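Section 4. Comparing two finger sets on the hand-held grippers

Before you start

By now you should have both hand-held grippers out of their case, charged up through the controller, and talking to the Plokard software on your laptop. If the software still shows a gray dot next to either gripper, please go back to Section 3 and work through the cable check again. It's a dull ten minutes, I know, but everything in this section leans on it, and a gripper that drops out halfway through a comparison will spoil the whole run.

This section walks you through a side-by-side trial of the Tirkico claw fingers and the Khondokar flat pads, which are the two sets that ship with the Palleck kit. We get asked all the time which set is better, and we always give the same slightly annoying answer: try them both on your own job and see. The steps below are how we do that in our own workshop, and Dilani Marikar, who wrote the first draft of them, has kept them short enough to finish in a morning if you don't stop to chat (we usually stop to chat).

You will need:
The left and right grippers with their top plates fitted
Both finger sets and the small hex key from the lid pocket
A table you can get at comfortably from one side
A large sheet of paper to cover the work area
The objects for your chosen task
A notebook, or the log sheet at the back of this manual

4.1 Setting up the table

1. Clear the table and lay the paper flat. Gridded paper is nice to have, as you can put things back in the same place between runs without measuring. Tape the corners down if your room has a draft.

2. Mark a spot on the paper for each object. A light pencil or marker line is plenty. Heavy dark marks can confuse the tracking in some rooms, and you will be looking at them all day besides.

3. Run each gripper cable down and away from you, on the outside of your hand. Leave enough slack that you can reach the far edge of the paper without feeling a tug at your wrist.

4. Walk once around the table and look at the floor. Any cable in the place where your feet will be should be moved now.

CAUTION: Never stretch a cable to gain a little reach. The connector at the gripper end is the most delicate part in the kit. If you find yourself pulling, move the table or the controller closer.

4.2 Choosing a task

Pick something with a bit of real work in it. Lifting a block and setting it down is fine for a first warm-up, but both finger sets will do it happily and you'll learn very little about either one. What you want is a task where each hand has a different job and where the thing you're holding can twist in your grip.

Our favorite is sweeping. You hold a dustpan in one gripper and a brush in the other, and you sweep up a small pile of something dry. It sounds almost too homely for a robotics bench, but it's wonderfully revealing! The pan wants to tip, the brush wants to roll, and you find out very quickly whether your fingers are holding on or only resting there. Sumaiya Bhattacharjee used it with a group of new operators in May and has hardly used anything else from then on.
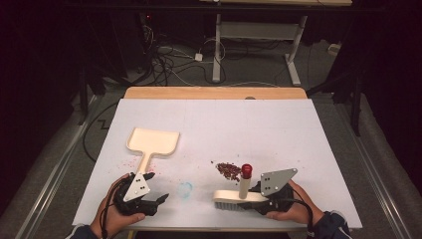 Figure 4-1. The sweeping task, with the dustpan in the left gripper and the brush in the right.

Anything dry and a little coarse will do for the pile. Very fine powder gets into the finger joints and is a misery to clean out, so please leave the flour in the kitchen. Keep the pile small as well. You are testing the grip, and a big heap only makes each run longer.

NOTE: If you are left-handed, feel free to swap the pan and the brush. Just write down that you did, and keep it that way for both finger sets.

4.3 Fitting the first finger set

We suggest starting with the claw fingers. They take a little more getting used to, and it's better to meet them while you're fresh.

1. Switch off the controller and wait for the status light on its front panel to go out.

2. Set the gripper on its side with the top plate facing away from you. Loosen the finger screws with the hex key. They only need a few turns and they stay captive in the base, so you won't be crawling around the carpet looking for them.

3. Slide the old fingers off and the new ones on until you feel them seat. Tighten until snug and then stop.

4. Repeat for the other gripper. Both hands must carry the same set during a run.

5. Check that the top plate has not worked loose. Press on each corner in turn. There should be no rocking at all.

6. Switch the controller back on, choose Finger Profile in the Plokard menu, and select the set you have just fitted.

CAUTION: Do not skip step 6. The flat pads meet sooner than the claws do, and with the wrong profile loaded the motor will keep driving after the fingers have closed. The software stops it at 728 on the load reading, but you'll hear it complain before then, and it's hard on the gears.

4.4 Setting the grip limit

The grip limit runs from 0 to 1000 on the slider and has no unit. We're sorry about that; it's a leftover from the early controller and too many people now have their notes written in it for us to change it.

1. Start with the limit at 700 for both hands.

2. Pick up the pan by its handle and hold it level, clear of the table, while you breathe in and out a couple of times. If the scoop sinks, raise the limit a little and try again.

3. Do the same with the brush, holding it the way you mean to sweep with it. Tilt your wrist from side to side. A tiny bit of movement is normal. A slow roll that keeps going is a sign you need either more grip or a better place to hold.

4. Write both values on the log sheet.

Try changing where you hold the object before you reach for the slider. Dinesh Sultana, who looks after our support inbox, tells me that most of the "weak gripper" messages he gets are cured by moving the fingers along the handle, and I believe him, having sent him one or two of those messages myself when I was new here.

4.5 Running the comparison

1. Put the pan, the brush and the pile on their marks.

2. Press Record in Plokard and wait for the tone.

3. Pick up the pan first and get it settled, then the brush.

4. Sweep the pile into the pan at an easy, natural pace. Don't race. People who race tend to make up for a poor grip with quick hands, and the recording then tells you more about the person than the fingers.

5. When you are happy with the sweep, set both tools back on their marks and press Stop.

6. Note anything that slipped, stuck or felt odd. Do it right away, even if it seems too small to matter.

7. Tip the pile back onto its mark and go again. Do 10 runs with the claws.

8. Change to the flat pads, following 4.3, set the grip limit again as in 4.4, and do another 10.

NOTE: Take a rest between the two sets. The grippers aren't heavy, but they sit out in front of your hand and your forearms will notice. Tired hands make whichever set comes second look worse than it is.

If you can talk a colleague into it, have them repeat the whole thing in the opposite order. Karthik Kodikara and I did this on the same day with the same brush and came away preferring different fingers, which led to a long lunch and, in the end, to the paragraph you're reading.

4.6 Reading your results

Open the Compare tab and load both sets of runs. You'll see grip load for each hand drawn against time. Look first at the stretch where the brush is moving. A fairly steady line means the fingers are holding without much fuss. A line full of sharp little steps usually means the object is shifting and being caught again.

Then read your own notes beside the graph. The two don't always agree, and where they don't, I'd go back and watch the recording before deciding anything. Things worth asking yourself:

Did the pan stay level while the brush pushed against it?
Did you have to put a tool down and pick it up again?
Which set let you choose your angle, and which one chose it for you?
Would you be content to use this set all afternoon?

Save the comparison under a name you'll recognize later. "Test" is a poor choice, and so is "Test2."

4.7 Cleaning up

1. Switch off the controller.

2. Open the fingers by hand and brush out any crumbs or grains with the soft brush from the kit. Check the inner joints of the claws with particular care.

3. Wipe the flat pads with a cloth barely dampened with water. No solvents, please.

4. Coil the cables loosely and lay them on top of the grippers in the case. Do not wrap them around the gripper body.

If anything in this section didn't behave as described, write to Sabina Sheikh at the support desk and attach your log sheet along with the saved comparison. Section 5 covers mounting the same finger sets on the arm.

Section 4 last revised August 21, 2021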